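Used and Refurbished Phone Inspection Checklist, With Comments

Surkstead shop, revised January by Byung-chul Kang

Run this before you pay, or before you accept a trade-in. "Fully tested" on a listing usually means somebody turned it on. Anything marked FAIL goes back to the seller.

1. Identity and locks

[ ] IMEI on the settings screen matches the SIM tray or box
Comment: One Bashir phone had a tray from a different model. Seller blamed the factory. FAIL.

[ ] Signed out of previous owner's account
Comment: "I'll do it remotely tonight" does not count as signed out.

[ ] Carrier lock checked with a second SIM
Comment: Listings say unlocked whether the phone is or not. Use a SIM from another carrier and place a call.

2. Battery and charging

[ ] No swelling, no lifted screen edge
Comment: Stop here if you see either one. Don't press the glass back down, and don't plug it in.

[ ] Charges by cable for 12 minutes without dropping out
Comment: Wiggle the plug gently. The Brudcombe supplier calls a loose port "normal wear." I don't.

[ ] Battery health reading noted
Comment: Write it down, but don't trust it much on a phone with a replaced battery.
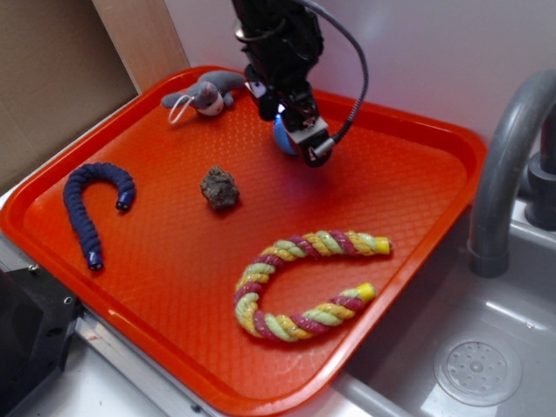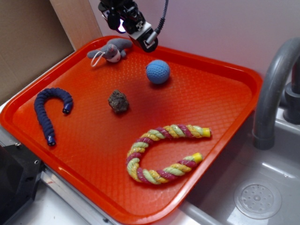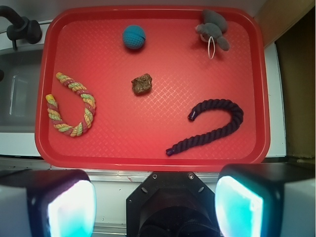

Orange-red or red tray with a diamond-textured floor.

3. Screen, cameras and sound

[ ] Touch works in all corners
Comment: Drag an icon slowly over the whole screen. Cheap replacement panels tend to skip near the top.

[ ] Both cameras focus near and far
Comment: A sharp picture of the counter proves very little. Try something across the street too.

[ ] Microphone and earpiece tested on a real call
Comment: Speakerphone hides a bad earpiece.

4. Software

[ ] Still gets security updates
Comment: Look up the cutoff yourself. The Grerkex we were offered at $129 had 2 months left, and the ad said "future-proof."

[ ] Factory reset completed, phone restarts normally

Result: PASS / FAIL / HOLD
Inspector initials: ____
Seller's explanation, if any: ____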